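Rustthorpe Residents' Board > Shared Rooms > Use of the back room

Droltgate_Office
Fri 14 April
Residents are advised that the back room may again be reserved for practical work. The charge remains 27 per session. Reservations are to be made through the office, and the room must be left in the order in which it was found.

mill_lane_280
Thank you for the notice. Our group would like to request that the inside of the room be left as it is until September. We work standing, often two people close together, and the present layout suits us. Moving the cabinets forward would reduce the space in the middle – a point we raised at the last review.
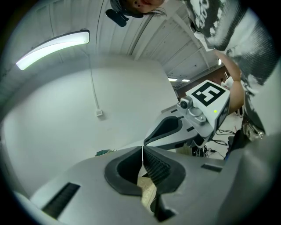 We would also ask that sessions not be shortened. Setting up takes a good part of the first hour, and groups should not be charged for it twice.

trikico_user
I must respectfully disagree on the cabinets. Storage is inadequate, and the Trikico units already purchased should be installed as planned.

mill_lane_280
The units could stand in the corridor. It is wide enough.

Havlíček_Court
The corridor is a fire route and must stay clear. Please see rule 2 of the house rules.

Droltgate_Office
The comment above is correct. The cabinets will be discussed at the next review. Session length is unchanged for the present.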